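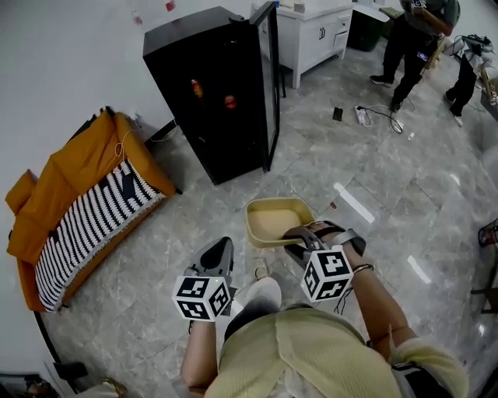 Is the Sistano worth grinding for, or should I stay with my Tredley?

tidepool_rat
So I finally unlocked the Sistano last night after what felt like forever, and I'm getting wrecked in it. I have 538 battles in the Tredley and I love that little destroyer, torpedoes from stealth and then run away giggling. The Sistano has nicer guns but I get spotted way before I can launch anything. Am I playing it wrong? I have 2804 commander points saved up and could put them all into concealment if that helps. Mostly I play after 10 pm, so it's a lot of half-full matches with bots.

Moss_and_Rivets
You're playing it like a Tredley, I did the same thing for weeks! The Sistano wants to sit behind an island near a cap and shoot over it (the shell arcs are super floaty, you get used to them). Forget torps for the first few minutes. Put 400 points into the reload skill before you touch concealment, then see how it feels. On the Todmont map the two rocks by the north cap are perfect, just watch for planes because your AA is pretty sad.

gullwing40
sell it lol

halfsail
I kind of disagree with Moss. Concealment first worked way better for me, since you can pick when to open fire and go dark again. Reload is nice but you can't shoot if you're dead. Also, are you running the smoke or the engine boost? Smoke for sure if you're solo. And if you have a Tian on the other team, stay at least one island away from it, that thing outguns you at every range and its hydro will find you in your own smoke. I lost 40 games learning that one.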